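Chapter 7
Wood as a Material: Grain, Moisture and Movement

Before you start this chapter you should be able to name the main parts of a tree trunk (Chapter 2) and explain how a log is converted into boards (Chapter 6). Key terms are listed at the end of the section and defined in the glossary.

7.1 Why boards change size

A floor laid in December may fit tightly from wall to wall and still lift in the summer. A drawer that slides well in one house may stick in another. In both cases the wood has taken in water from the air and become wider. The study of this movement takes up most of the chapter, and it begins with the way wood grows.

Wood is made mainly of long, hollow cells lying along the length of the trunk. In the living tree these cells carry water up from the roots, and a fresh log can hold a great deal of it. Some of the water sits in the hollow centre of each cell and is called free water. The rest is held in the cell walls and is called bound water. When a board dries, the free water leaves first. The board becomes lighter but stays very nearly the same size. Shrinkage begins when the bound water starts to leave and the cell walls become thinner.

The walls become thinner but hardly any shorter. For this reason a board shrinks a good deal across its width and very little along its length. It also shrinks more along the line of the growth rings than it does across them. A board sawn so that the rings run flat across its end will therefore tend to cup as it dries.

7.2 The Iltmont boards

Throughout this chapter we shall return to a set of boards cut for a training workshop at Iltmont. The boards came from a single stack at the Drirnau sawmill, beside the river Tam, and each was 310 millimetres wide when freshly sawn. Half were stored in an open shed and half in a heated room. After 96 days the boards in the heated room measured roughly 290 millimetres across. Those in the shed had lost much less. No change in length could be found with an ordinary steel rule.

Keep these results in mind when you reach the exercises on moisture content in Section 7.5. You will be asked to work out how wide a gap should be left at the edge of a floor made from boards of the same kind.

7.3 Reading the grain

The word grain is used in several ways, and this causes confusion. In this book it means the direction in which the cells run. The pattern seen on the face of a board is called figure. Figure depends on the grain, on the growth rings and on the angle at which the saw passed through the log.

Straight-grained timber splits cleanly and planes well. Where the cells lean to one side or change direction, the surface may tear when it is planed, and the board is more likely to twist as it dries. Wavy and swirling figure is often found near knots, forks and the base of the trunk. 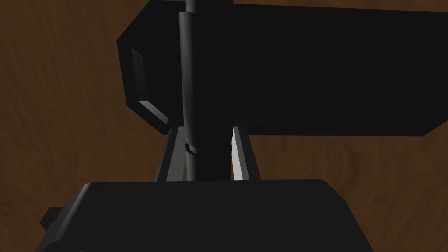 Timber with strong figure is usually cut into thin sheets, or veneers, and glued to a plainer base. A veneer moves with the base beneath it, so a table top can show a lively pattern and remain flat. The joinery school at Tivberg keeps a library of 3,000 veneer samples, sorted by species and by method of cutting. Sixty of them are used in the practical work for this chapter.

To find the direction of the grain, look at the edge of the board as well as the face. Lines that rise towards one end show which way the plane should travel. On difficult pieces, take a light trial cut and feel the surface with your fingertips. If it is rough, turn the board round and try again.

Key terms: free water, bound water, shrinkage, cupping, grain, figure, veneer

7.4 Measuring moisture content

The moisture content of wood is the weight of the water in it, given as a percentage of the weight of the dry wood. Freshly felled timber can have a moisture content above 100 per cent, meaning that the water weighs more than the wood itself. Two methods of measurement are described in this section. We begin with oven drying, the slower of the two.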